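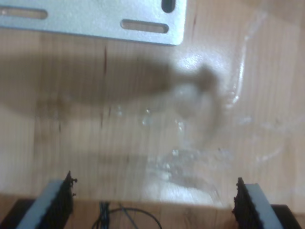 Clear plastic on my bench, bracket at top left, stock pads on the fingers

Gandico gripper kit, anyone else running one? (page 1)

marisol_r
Okay so I finally caved and bought the Gandico two-finger kit, 212 dollars shipped with the textured black pads. I've been throwing the worst stuff I own at it, and crumpled clear plastic is my current obsession! My old Lellano was hopeless with film (slick rubber tips, it just skated around). Really happy with the Gandico so far. Setup took me an evening, mostly cable routing, and I'm still not in love with where the wires end up.

jundside_dan
Nice bench. How are the pads holding up? Those top edges look pretty ragged to me.

marisol_r
They're kind of bristly up there, yeah. Doesn't bother me. Rough is good for film.

Fidelina Huamán
It would bother me. I went through 3 sets of those pads in a month and the replacements aren't cheap. I cut my own now from foam sheet and they grip just as well. I think the kit is overpriced for what you get.

marisol_r
Overpriced compared to what though?? The Cusi is almost double and you don't get pads at all.

Fidelina Huamán
Compared to printing fingers and buying the motor separately. I know, I know, not everybody wants to do that.

tonk1715
My problem with clear plastic was never the pads, it was the camera. With a shiny sheet under an overhead light you get a big white glare spot and my detector loves to go for that. Did you change your lighting?

marisol_r
Nope, still bright light from above, and you can see the glare right there in the pic lol. A diffuser is on the list. What did you use?

tonk1715
Sheet of baking parchment over the lamp. LED only, please don't do that with a hot bulb. Took me 11 tries to get the distance right.

jundside_dan
Does the Gandico come with the mounting plate or is that extra?

marisol_r
Extra, and the listing is super vague on it. Message them before you order and ask which hole pattern you need.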